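Before you order the countertop

July 18, 2025 · 2 min read
52 shares · 7 comments

Quick one this issue, writing it between two site visits and a dentist appointment, so forgive the mess.

The question in the inbox all summer has been samples. How many, how big, do you pay for them, why does the slab never look like the chip. So – samples.

Go big. The little squares on the ring are for ruling things out and that's it. A plain color you can just about judge off a chip. Anything with a pattern, no chance. A chip of granite is one blotch and a bit of vein, and the slab might be all blotch on one end and hardly any on the other. Ask for an offcut, a foot across at least. Akis will lend them for the weekend against a deposit, and the yard at Savchuk lets you dig through the remnant rack if you call first. Wear gloves. I didn't, last time.

Then live with it. Prop it against the backsplash, lay it flat, move it under the window. Morning, noon, then at night with only the hood light on. Grays are the worst for changing on you. A gray that was lovely at the showroom went purple in my own kitchen by dinnertime, and I'd have bought it on the spot if the guy at the desk hadn't been on his lunch.

Scale is the other thing. A small busy fleck reads as plain gray from across the room. A big one doesn't calm down however far back you stand. If the floor is already patterned and the tile is patterned, something has to give, usually the thing you picked last. And if you're carrying the pattern up a wall as well as across the counter, see it at that size before you sign. A drawing is fine for this, even a rough one. Or tape up a few sheets of wrapping paper, I'm serious, it works.

Bright counters, since three of you asked in the same week. I like them! Turquoise, mustard, whatever. But buy the counter first and match the cabinet paint to it. Paint comes in any color you want and slabs don't. Greens next to blues are touchy, so get a tester pot and do a whole door, both coats.

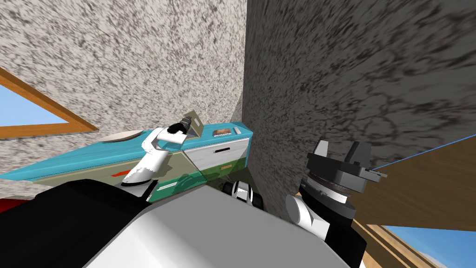

Speckle goes a long way on a big surface.

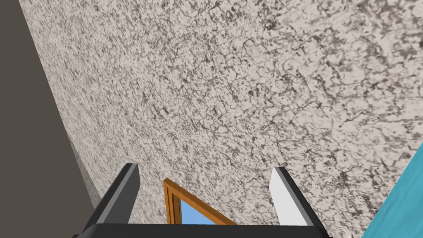

One reader in Prustness wrote in to say the advice on big samples came a year too late for her kitchen. She'd picked a pale granite off a chip the size of a playing card, never went to see the slab, and the piece that arrived had a dark patch running right where the sink cutout wasn't. The fabricator wouldn't take it back, the paperwork said natural variation and she had signed it. Moving the template over would have fixed it, she said, and all it needed was a phone call before the saw came out. Her other point was about crumbs – with that much fleck she can't see them, so she wipes by feel, and she found a dried pea under the toaster that had been there since April.

Good letter. Both points stand. On the first one, go to the yard for the layout. Most places will let you stand there while they put the template on the slab, some will send photos if you can't get out there. Ask where the seam goes. Ask again when you get home and have looked at the drawing properly. Seams hide better in a busy stone than a plain one, but a bad seam is a bad seam.

On crumbs, yeah. Busy stone hides everything, which is half the reason people buy it. Damp cloth, whole counter, every night, don't go looking for the dirt first.

Sealing, quickly. Drip test – a spoon of water on the counter, leave it, see if the stone goes dark under it. If it does, it wants sealer. I've been using the Jorkero one, wipes on, wipes off, smells like a school art room for an evening. 2 thin coats, not one thick one. Thick coats go hazy and then your stuck buffing till midnight. Do a bit behind the toaster before you do the lot. Quartz you don't seal, whatever the man at the door tells you.

Money. My last remnant cost me $486 cut and polished, for a short run beside the stove, delivery on top. Much cheaper than a full slab, obviously, and if your kitchen is small it's the first place I'd look. Measure twice incuding the overhang. Bring the depth of the stove too, people always forget the depth of the stove.

Next issue is grout, dark or light, and whether the sanded kind is worth the fuss in a narrow joint. Send me your disasters, with the color name off the bag if you still have it. Replies might be slow, I'm away until the end of the month and the phone signal at the lake is terrible.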